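4.2 What the blurbs gave away

I should say up front that I went into this part of the study expecting to be bored. Reading back-cover copy for a whole summer sounds like a nice job until you are on your fortieth secret baby before lunch! But the blurbs ended up being the part of the data I kept going back to, so they get a section of their own here, and a longer one than Xinyi Yin (who coded the other half of the set with me) thought they deserved.

A quick reminder of what we had. The Skokus list gave us 1,877 self-published romance novels that had been put out again under a new title at least once. For 1,334 of those we could get hold of both blurbs, the old one and the new one, and that smaller set is what I'm talking about in this section. The rest had lost their first listing somewhere along the way, or the author had pasted the same text under both titles, which told us something but not much.

We sorted each pair by what had changed. Xinyi and I did this separately, then sat down in June with a big pot of tea and argued over the ones where we'd picked different labels. The labels were plain ones: names changed, setting changed, tone changed, heat level changed, and "spoiler moved," which I made up halfway through and am still very fond of. A spoiler counts as moved when the old blurb holds back a plot point and the new one tells you outright (or the other way, though we saw that less).
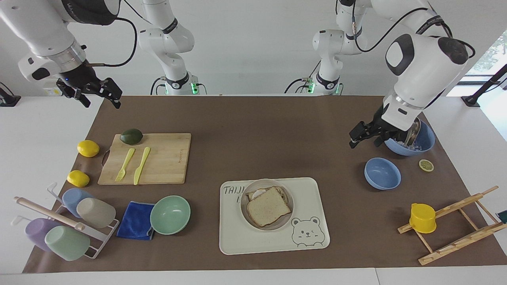 Tone was where the two of us fought the most. Take a small-town book set around a bakery, which in its first life promised "a journey of forgiveness" and in its second promised flour fights and a goat. Is that a change of tone, or is it the same story finally owning up to itself? I said tone. Xinyi said the goat was probably in there all along, and she went and read the book to check, and it was, from chapter two. We kept it as tone in the end, on the grounds that a reader standing in front of the page can only go by what the page says.

That became our general rule, by the way. We coded what a shopper would see and left the novels alone unless one of us really couldn't stand not knowing.

Heat level was easier, mostly thanks to the authors themselves, who like to say so. "Clean and wholesome" turned up in plenty of second blurbs where the first had been coy about it. Going the other way, a fair few writers dropped the coyness and just told people the bedroom door was open. I'd guessed that a jokey or rude first title would nearly always be traded for a milder one, and I was wrong about that. Some went milder, but there were authors who started with something like a greeting card and came back with a pun I can't put in a journal.

Why do it at all? The blurbs can't answer that, but the little author notes tucked under them sometimes can, and I read every one I could find. The most common reason given was that people had bought the book expecting something else. One writer in the Aswood catalog said her readers kept shelving her comedy with the weepies, and she was tired of apologizing. Another had simply found out there were four other books with her title. A third said her mother didn't like it.

Then there's the warning line, "previously published as," which I'd assumed everybody used. They don't, and where it sits matters a lot to readers who have been caught out.
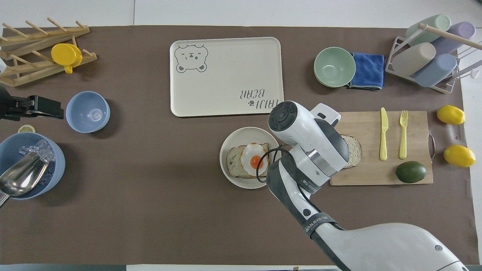

Figure 3. Kitchen items on and around a brown mat, with a light blue bowl, a bucket of ice and a drying rack.

In the Ukitz pages the line tends to come first, before the story starts, so you can't really miss it. Aswood authors lean toward the very end, after the review quotes, and on a phone that means tapping "more" to get to it. Ndung'u's earlier work on series readers found people quite cross about buying the same book twice, and the reviews we looked at sound just as cross. One reader got three chapters in before she recognized the dog.

I don't think most of these authors are hiding anything. The notes read to me like people who are proud of the new cover and want you to look at that first (I would too). Still, a first-line notice costs one sentence, and the crossest reviews we read were on pages where it came last. We pick up the reviews themselves in 4.3, where Xinyi's star-rating tables come in.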